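Das blaue Hemd

Noch 20 Minuten bis zum Bus nach Plemville. Efren Cabrera hatte Hunger, hatte den falschen Schlüssel in der Tasche und keine Lust mehr. Nur das Hemd noch. Das blaue. Zerknüllt auf dem hellen Stoff, so wie immer. Ärmel hoch, Saum eingerollt, alles Falten.
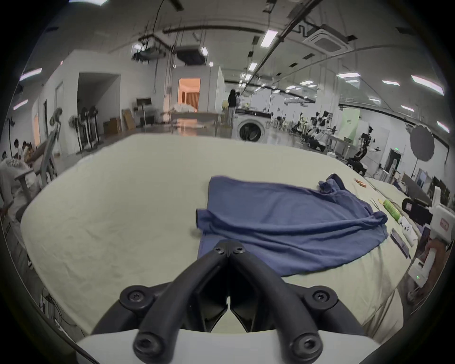
Wie faltet man ein T-Shirt, wenn es schnell gehen muss?
Glatt streichen, beide Seiten zur Mitte, Ärmel zurück, dann einmal von unten nach oben.

So hatte es die alte Ehlers ihm beigebracht, damals im August, in der Wäscherei Zurnlow. Zwei Handgriffe, sagte sie. Er brauchte sieben. Fluchte. Fing von vorn an. Sie lachte nur und schob ihm das nächste hin — und dann noch eins.

Jetzt also allein. Und daneben der ganze Kleinkram, die grüne Flasche, die Pinzette, das Telefon. Wohin damit? Erst das Hemd. Nein, erst die Flasche. Ach, egal.

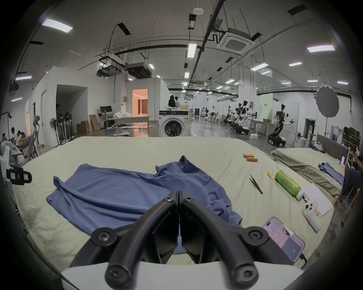
Er dachte an ihre Hände. Wie ruhig die waren. Fast vier Jahre her und er wuste es noch genau, den Daumen am Kragen, den Ruck am Saum.

Draußen hupte jemand. Der Bus? Zu früh. Efren strich über den Stoff, einmal, nocheinmal. Linke Seite zur Mitte. Rechte Seite.

— Kommst du?, rief es von der Treppe.

— Gleich, sagte er und fing mit den Ärmeln an.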